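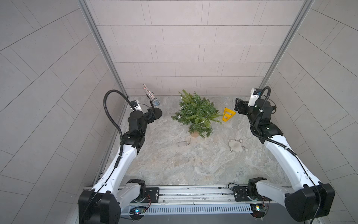

I finally sat down and rewrote our house rules for the arm cells, and boy, was it overdue! The old sheet had been taped up since before we moved into the Drivside building, and half of it was about a machine we don't even own anymore. So if you're running sessions this fall, please give this a read before you grab your coffee and dive in.

First up, resets. I went through 1,327 session logs from the Cenitz cells last month (yes, all of them, I had a lot of tea) and the thing that bugged me most was how many didn't say where the objects started. "Same as before" isn't a starting layout, folks! From now on you write down every single thing that's on the floor of the cell before the arms get going. If there's a mic on a stand, a little fake tree in a pot and a plush lamb lying on its side, then I want to read mic, tree, lamb (on its side). Small clear plastic bits count too, and I know they're easy to miss against that marble pattern. I've missed them myself, more than once.

Second, cords and wires. Lots of our props come with something dangling or trailing, and fingers love to catch on it. My rule is that you either tuck it away or you note it in the log and leave it the same for the whole batch. What drives me up the wall is when it changes halfway through and the log doesn't mention it. Light strings get their own line on the sheet now, because I got tired of adding it by hand.

Third, and this is the one I'll be a pest about: hands stay out while the arms are live. I don't care if the lamb has rolled over and you could fix it in a second. Pause, wait for the arms to park, check that the pause really took, and then reach in. With two arms sharing one small space you can be watching the left one like a hawk and get bumped by the right one. An LED on a board tells you that board has power and that's it, so please don't treat a light as a go-ahead for anything.

The speed question came up again too. We're staying at 300 millimeters a second for anything with more than 3 loose objects in the cell. A few of you asked to go faster on the easy pickups, and I get it, I really do, but I'd like to see a full batch of clean logs first. Guzmán runs theirs quicker, I know, I know. They also have a different cell.

Oh, and the bolts on the base plates! Check them at the start of your shift, with the wrench and not with your thumb. The full tighten-everything day comes every 2,000 cycles and the counter is on the Rudanano dashboard, bottom left, under the tab that still says "test." I've asked for that to be renamed. Twice.

The new sheet goes up in October, printed on the yellow paper so you can tell it from the old one. If something in it doesn't make sense for your cell, scribble on it and leave it in my tray. I'd much rather get a messy sheet back than find out in the logs that everybody's been skipping step four. Next month I'll do gripper pads, and I've got opinions about those.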